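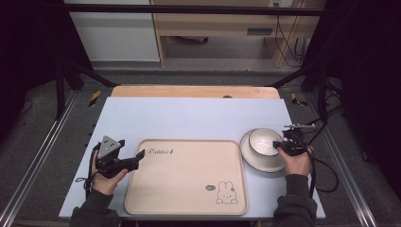

Do robots take away people's jobs?

Sometimes a robot takes over part of a job, and then the person's day changes. Most jobs are made of lots of little jobs, and robots are good at only a few of them.

I'm Morfudd Phillips and I work in the kitchen at Jeltlow, a big lunch hall that feeds 830 people a day. That makes a lot of dirty bowls! When I started, I stood at the sink until my fingers looked like raisins. Now we have a robot called Trevor, who has two arms and no face (I say good morning to him anyway).

Trevor moves trays and bowls from one place to another, over and over. You'd think that would be easy, right? Try it yourself. Pick up a bowl that is sitting on a saucer. Your fingers know how hard to squeeze and where the rim is, and you don't even have to think about it. A robot has to learn all that.

So how does it learn? One way is for a person to do the job first, holding a gripper in each hand. A gripper is a bit like a pair of big tongs. In the picture, the right-hand gripper is closing around the rim of a white bowl, and the left one is open. There's a tray with a rabbit on it too. The computer keeps a record of how the grippers move, and the robot practices from that.

It takes loads of tries. My friend Emlyn Edwards did 1,814 of them for Trevor, and he says he dreamed about saucers for a week.

What changed for us? Well, my back hurts less, and I get to cook now, which I love. But some things got harder. When Trevor stops, I have to figure out why, and I had to go to classes to learn how. Emlyn used to chat with everybody at the sink, and he misses that. One lady, who liked washing up because it was peaceful, moved to a different kitchen. I think grown-ups should ask workers what they want before a robot comes, and at Jeltlow they only asked us afterward.

Here's something to try at home. Put on thick mittens and move a plastic bowl from one side of the table to the other. Then do it 100 times!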